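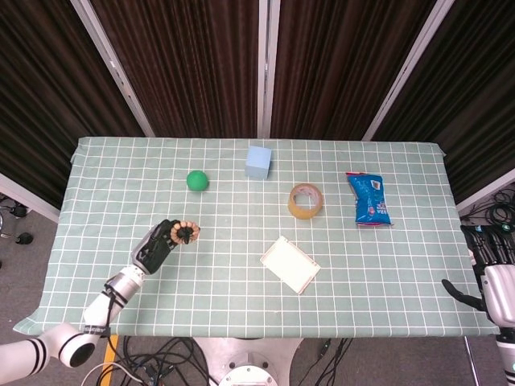
Working Practice for Two-Arm Tabletop Tasks: A Review and Proposed Code for the Student Laboratory

Student project report submitted by Zubaida Qureshi
Department of Mechanical Engineering, Borncombe

Summary

This report reviews the safety and working rules used by students who operate two-arm robots on tabletop handling tasks. The existing rules were written for a single fixed arm and had not been revised when a second arm was introduced. The project compared those rules with the way sessions were run in practice, examined the session logs for one semester, and drafted a replacement code. The draft was tried by 3 student teams in April and is given in shortened form below.

1. Background

General safety standards for industrial robots assume a fenced cell or, for collaborative work, a documented assessment of the risk of contact. A teaching laboratory falls between the two. Operators change often, the objects on the table change from task to task, and students need to reach the work surface many times in an hour. The Borncombe laboratory handbook addressed this with a single page of instructions. It required an emergency stop within reach and forbade entry to the work area during motion, but it did not say who had the authority to restart the arms, how far apart objects should be placed, or what was to be done with cables on the floor.

2. Method

The logs of 384 sessions were read in full. Of these, 283 contained enough detail to be used. Each was checked for unplanned stops, contact between an arm and the table, and objects moved by hand while the arms were powered. The author also attended sessions run by the Moker and Vika project teams and interviewed the operators afterward.

3. Findings

A total of 130 sessions recorded at least one unplanned stop. The entries most often named one of two causes: an object placed at the limit of an arm's reach, or both hands being sent to the same part of the table. Contact with the table was less common and was usually logged in sessions where the height of the surface had not been checked after the cloth was changed.

Restart practice varied widely. In the Moker team the operator called out before enabling the arms and waited for a reply from the second student. In the Vika team the same step was done silently. Neither team was in breach of the handbook, which did not mention the matter.

Operators also disagreed about soft and light items. Several held that a foam block or an empty wrapper could safely be straightened by hand with the arms paused. A paused arm is still powered, and the author could find no basis in the handbook or in the risk assessment for treating light objects differently.

4. Proposed code

4.1 Two students are present whenever the arms are powered. One operates and one holds the emergency stop. The roles are not exchanged during a run.

4.2 Before power is enabled, the operator states "arms live" and waits for an answer.

4.3 Objects are set out using the printed grid on the tablecloth. At least one full square is left open on every side of each object.

4.4 No object is touched by hand unless both arms are in the stopped state. A pause does not count as a stop.

4.5 Table height is measured at the start of each session and again whenever the cloth is replaced or refolded.

4.6 Cables on the floor are kept clear of the place where the operator stands. Spare length is coiled and left at the side of the room.

4.7 Every unplanned stop is logged before work resumes, with the task, the position of each arm, and the object involved.

5. Trial and remaining questions

The three teams accepted items 4.1 through 4.5 without change. Item 4.7 drew objections on the grounds of time, and the Fernandes team asked for a printed form with boxes to check. A form was prepared and is included in Appendix B.

The trial was too short to show whether unplanned stops become less frequent under the code. It also did not cover sessions in which an arm is run from a remote station, where the spoken call in 4.2 may not be heard. A separate procedure will be needed for that case before remote operation is opened to students.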